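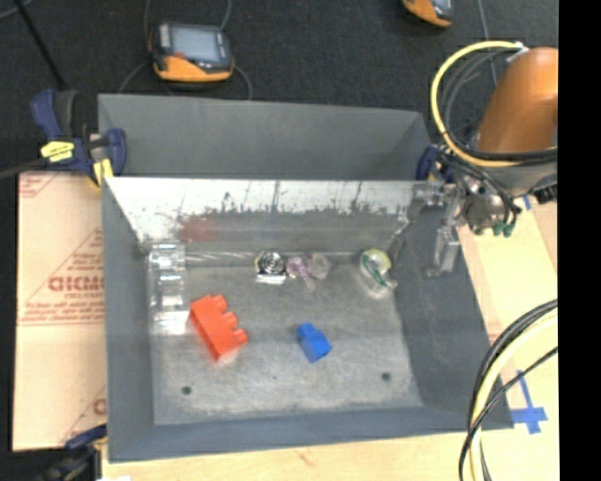
A picking arm at its bin on the Khurana returns floor, with two toy blocks and some clear packaging still to go.

Trade > Warehousing > Site visits

An afternoon at Khurana: who clears up after the arm?

By Halima Afolabi, July

Comments (21)

Khurana handles returns for toy and gift sellers. Parcels come back opened, half opened or crushed, and people at benches sort what can be sold again from what can't. The company has been putting arms on part of that work and invited a group of us from the trade to come and look. I went in doubtful and I came out much the same, though with better questions.

The tour started at 2 p.m. with slides. Pankaj Rawat, who runs operations, told us the new cells would "free people up for higher value tasks." I wrote that down and put a question mark next to it. I have heard the phrase on every visit of this sort for years, and I have yet to be shown the list of tasks.

Then we went down to the floor, which was the better part of the day. The items that come back are an awful mix. A hard plastic block is one kind of job and a crumpled bit of see-through wrap is another, and they get tipped into the same bin. The arm has a gripper with a clear finger, and a divider splits the bin across. The bin is held with ordinary bar clamps, the sort you'd buy for gluing a shelf, and there is blue tape stuck on the table next to it. I liked that more than the slides. It looked like something people were still working out.

According to Rawat, the picking software comes from a supplier called Multetti and the target is 147 items an hour per cell. I asked what a person does. He said 153 on a good shift, and that a person gets tired. Fair enough, but a person also folds the flap back and notices when a part is missing from the set, and I could not get a clear answer on who does that now.

The answer came from Rizwan Miah, who has worked the benches for six years and now looks after two of the cells. He gets called over when an item won't lift. Clear packaging is the worst, he told us, and glare doesn't help. His wrists hurt less than they used to. He also said he talks to fewer people in a day, and that his pay grade is the same as before even though he had to sit through 72 hours of training. Rawat said grades were "under review." No date was offered.

Tarun Rana, visiting from Perirano, asked about headcount. The reply was that there have been no layoffs, which I believe. But the bench team was bigger last winter, and people who left were not replaced. Call that what you like. For whoever is left on the late shift it means fewer hands when a cell stops.

I don't want to be unfair. The lifting has gone down, the place was quieter than I expected, and the tea was good. Khurana let us speak to staff without a manager standing over us for most of it, and Bana, where I went in the spring, did not. I've asked Rawat for the stoppage logs from one ordinary month. If they come I'll write them up.

Shared 72 times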